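Greifer verliert Rohre: Fehlersuche, zweiter Teil

Am Dienstag ist der Greifer im Dauertest wieder ausgestiegen, diesmal bei Zyklus 710. Beim ersten Mal waren es 1749 Zyklen bis zum Abbruch. Beide Male stand im Protokoll derselbe Eintrag: Objekt verloren, Arm gestoppt. Der Stopp hat funktioniert, das Rohr lag trotzdem auf dem Boden.

Ich hatte zuerst die Software in Verdacht und die Griffkraft in 4 Stufen erhöht. Gebracht hat das wenig. Auf der höchsten Stufe kam der nächste Fehler schon nach 117 Zyklen.

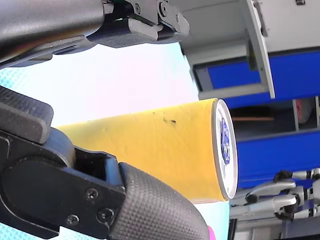 Gelbes Rohr zwischen den Backen, die Kappe zeigt nach rechts.

Itziar Valcárcel hat sich die Logs aus Mostell angesehen und vermutet, dass sich der Nullpunkt der Backen verschiebt. Der Regler meldet dann volle Kraft, obwohl ein Teil davon fehlt. Das würde zu den Stromwerten passen, die kurz vor jedem Abbruch absinken.

Bis das geklärt ist, läuft der Test nur mit halber Geschwindigkeit und nicht mehr über Nacht. Als Nächstes kalibriere ich vor jedem Durchgang neu und schreibe den Nullpunkt mit.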